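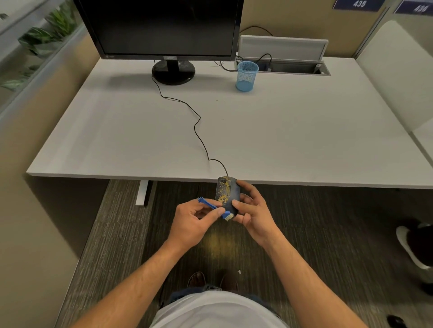
Call for participants: recording everyday office tasks for robot learning

The manipulation group at Fikre is looking for people to take part in a paid study at our Prondcombe office. We study how a robot can learn small two-handed jobs from video of people doing them, with no robot present during the recording.

In our first round, participants did desk chores such as cleaning a mouse with a small brush, winding up cables and putting pens away. We trained one policy on 400 of those recordings and a second on 80 that we picked for variety in how people held the object. The second policy did nearly as well on the brushing task and better on objects it had not seen before. We now want to find out if this holds with more people and more kinds of grip, so we need new hands – left-handed people especially.

What you will do

You wear a light head-mounted camera and work at an ordinary desk. A researcher gives you a short list of tasks and the items you need. You do each task the way you would at home or at work, at your own speed. Please do not slow down or hold things up for the camera. If you drop something, pick it up and carry on. Dropped and repeated attempts are part of the data.

One session lasts 100 minutes, with a break halfway through. You may come for a second session in December if you wish.

Who can take part

You must be 18 or older and able to use both hands without pain. Glasses are fine as long as the headband sits comfortably over them. You do not need any background in robotics. Staff of Fikre and Atasa are not eligible for payment but may join the pilot sessions.

Clothing and privacy

Wear what you like, but take off rings and watches. Your hands, arms, lap and feet will be in the video. Your face will not. We do not keep sound. Recordings are stored under a number, and you can ask us to delete yours at any time before the data set, called Cekano, is released.

Payment

You receive a gift card at the end of each session. The amount is in the consent form, which we send before you book.

How to sign up

Write to Genji Kikuchi by Nov 11, 2020 and say which hand you write with and whether mornings or afternoons suit you. Sessions are held in room 508. Questions about the method or the earlier results can go to Jarmo Kettunen, who leads the study.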